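Let the Tenants Paint the Walls

My landlord in Momley Road allows picture hooks. He doesn't allow paint, shelves, a different shower head or a cat. I have lived in the flat for six years and paid every month on the day it was due, and the hallway is still the colour of weak tea.

I don't think he is a bad man. He answers the phone and he replaced the boiler within a week when it failed. The lease came from a letting agent, who took it from a template, and the template was written for somebody who would stay a year and leave. A good many of us are not that person. We rent in our thirties, our forties and later, we raise children in rented rooms, and the paperwork still treats us as people passing through.

My argument is a small one. A tenant who has been in a home for more than a year should be allowed to decorate it, in any colour, without asking. Structural work is a different matter and I would leave that where it is. I mean paint, wallpaper, curtain rails, shelves screwed into the wall and filled when they come out.

The usual objection is damage. Landlords say they will be left with purple bedrooms and walls full of holes. Some will. But a room has to be repainted every few years in any case, and most landlords I have dealt with repaint between tenancies whether it needs it or not. When I left my last place, in Ivton, I was charged 238 pounds for "redecoration of living areas". I had changed nothing in those living areas. I had not been allowed to. The marks were from a sofa and from leaning bicycles, the ordinary wear of a room with people in it, and the new paint was the same magnolia as the old.

So the tenant often pays for the paint either way. It seems fair that he should get to look at it.

There is a second objection, made more quietly, that tenants have poor taste. I have viewed enough rented flats to be unmoved by this. Thirteen in one July, on the last search, and the worst of them had been done up by their owners: grey laminate, grey walls, a grey sofa that could not be removed because it was on the inventory. People put their colour where they are permitted to put it, in the cushions and the crockery. A red plate costs very little and no clause forbids it.

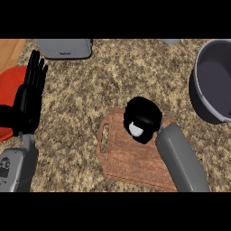
Saqib Memon wrote to me after an earlier version of this piece went round our residents' newsletter, and he disagreed. He lets out two flats, and he told me that the paint itself never bothered him; what bothered him was gloss on damp plaster, emulsion over the sockets and a bathroom papered by someone who had never hung paper before. Putting that one room right cost him 502 pounds, and the deposit scheme gave him back less than half. If tenants want the right to decorate, he said, they should take on the duty to do it properly.

I accept most of that. Bad work is bad work whoever does it. What I would say to him is that a ban does not prevent it. Tenants paint anyway, late in the evening, with whatever is cheapest, and they don't ask how to prepare the wall as asking would give them away. If it were allowed, they could ask. He could tell them which wall is damp. He might even find out that it is damp a bit sooner than he does now.

The deposit rules would need to change as well. At present "as found" is read to mean the same colour, which makes any coat of paint a kind of breakage. It should mean sound, clean and fit for the next person. A well painted green wall is all of those things. If the next tenant dislikes green, the next tenant can buy a roller.

I should say what I would do with my own hallway, as people ask. I would paint it a dark yellow, up to the ceiling, and put a proper shelf by the door for keys and post. It would take a weekend. I asked about it again in the spring, and the agent replied that consent could be considered on payment of an administration fee, with no promise as to the answer. I haven't paid it. The post is on the floor by the door, where it has been since I moved in.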